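2024-09-30 -- Werkstattbuch, Klebereihe Tischplatten

Die Reihe mit dem Grovano-Öl ist angesetzt. Zwölf Probestücke Buche, alle aus derselben Bohle, auf 100 mm abgelängt und bis Korn 180 geschliffen. Eine Hälfte bleibt roh, die andere hat am Vormittag den ersten Auftrag bekommen. Überstand nach einer Viertelstunde abgenommen, Lappen zum Trocknen flach ausgelegt.

Frage war ja, ob der Presine-Leim auf geölten Flächen überhaupt anzieht oder ob wir die Fugen vorher abkleben müssen. Im Datenblatt steht dazu nichts Brauchbares. Beim letzten Auftrag für Villness haben wir abgeklebt, das hat bei den langen Kanten fast einen halben Tag gekostet.

Leimauftrag mit der Zahnspachtel, einseitig. Zwingen gleichmäßig angezogen, bis an der ganzen Fuge eine feine Raupe stand. Probe 4 ist beim Anziehen verrutscht und wird nicht gewertet. Bei Probe 7 war die Fuge schon trocken zusammengesteckt nicht dicht, die lasse ich trotzdem mitlaufen, solche Fugen kommen in der Praxis auch vor.

Luftfeuchte im Leimraum am Morgen 37 Prozent, das ist zu wenig. Befeuchter gefüllt und auf Stufe zwei gestellt. Bitte abends nicht ausschalten, sonst fangen wir morgen wieder von vorn an.
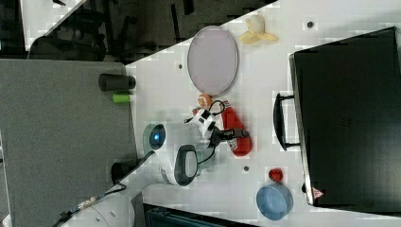 Roter Gegenstand zwischen den Greiferfingern, hinter dem blau leuchtenden Gelenk der blassgrüne Becher.

Nachmittags Kanten der rohen Stücke gebrochen und die Bruchvorrichtung umgebaut. Der alte Anschlag hatte Spiel, jetzt sitzt er mit zwei Passstiften. Erster Versuch mit einem Reststück: Bruch bei 600 N, sauber im Holz, kaum Leimfläche zu sehen. Als Vergleichswert taugt das nur bedingt, das Reststück war schmaler als die Proben.

Von Shehu kam die Lieferung Schleifscheiben, leider wieder die falsche Lochung. Sie passen auf den kleinen Exzenter, auf den großen nicht. Ich behalte einen Karton, der Rest geht zurück. Lieferschein liegt im roten Ordner.

Noch offen:
Proben morgen früh ausspannen und beschriften (Bleistift, der Filzstift zieht ins Öl).
Zweiter Ölauftrag nur auf 8 und 9, die übrigen bleiben bei einem.
Zwinge mit dem ausgebrochenen Gewinde aussortieren -- hängt wieder bei den guten.
Bruchversuche Anfang Oktober, vorher Messuhr nullen.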